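March, evening, after the shift

I want to write this down while I still have it clear in my head, because tomorrow I must fill in the fault form, and on the form there is only one small box.

We are now in the second month at the Culletdale apartment set, collecting grasping sessions with the hand-held grippers. My table is the light oak one with the rounded top. All this week the task was the same: bring the gripper under the edge, close on the wood, lift a little, let go. The Dala policy is weak on furniture, so they want many of these.

The morning was normal. By lunch we had 127 good takes and I was feeling quite proud. After lunch the right gripper began to close late. I pressed the trigger and there was a small wait, and then the fingers came together faster than they should. I noticed it two times and I did not stop. I must be truthful about this, at least here. I thought it was my own hand, that I was tired.

On take 7 of the afternoon it did not open again. The two soft fingers stayed shut on the wooden block below the tabletop, the one with the small white sticker. I pressed and released and nothing changed. Then I did what we are told not to do, I pulled. The table came up on my side with the gripper, and when the fingers finally let go it dropped back on the tiles. It was a very loud noise. My left hand was under the edge one moment before. I am not hurt, but I was shaking and I had to sit down.
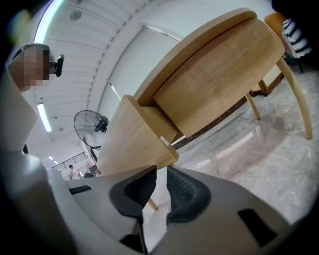 What Tanko found

Tanko Iyamu came over and he was calm, as always. He did not shout at me. He asked me first to show my fingers, all of them, and only then he looked at the tool. He opened the log on his laptop. The motor current had gone over the limit at line 3532, and after this the controller should cut the power and relax the fingers. It did not. It held the last command for roughly 300 milliseconds, tried again, held again, and so on in a circle. So the fingers kept squeezing until the controller restarted by itself.

He says the new firmware from Risix has the limit in the wrong unit. I do not fully understand how this can pass a test, and I said so. He said it was tested on the bench with foam, and foam never pushes back enough.

We put the old firmware on both grippers and went back to the table at half past three. I closed the right one on the edge many times before we recorded anything, with the left hand far away. It opened each time. Still I was slow and careful for the rest of the day, and my numbers are bad. I don't care so much. 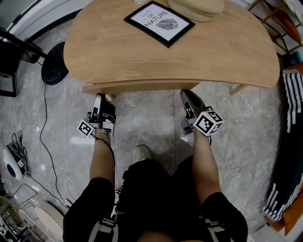

Back at the table, both grippers, the right one held low.

I was afraid that the drop had cracked the leg. Tanko went around on his knees with a flashlight and found nothing, only a little dust.

Things I want to say at the Dauda meeting:

The release must work without the controller. A pin, a lever, anything that a hand can reach.

When the trigger feels late, the operator stops. This one is for me.

The old tools had a red button on the grip. I would like to know who took it away.

I called home and told my sister only that it was a long day. My wrist is a bit stiff now, maybe from the pulling. I will put something cold on it and look again in the morning - if it is swollen I will put that on the form also.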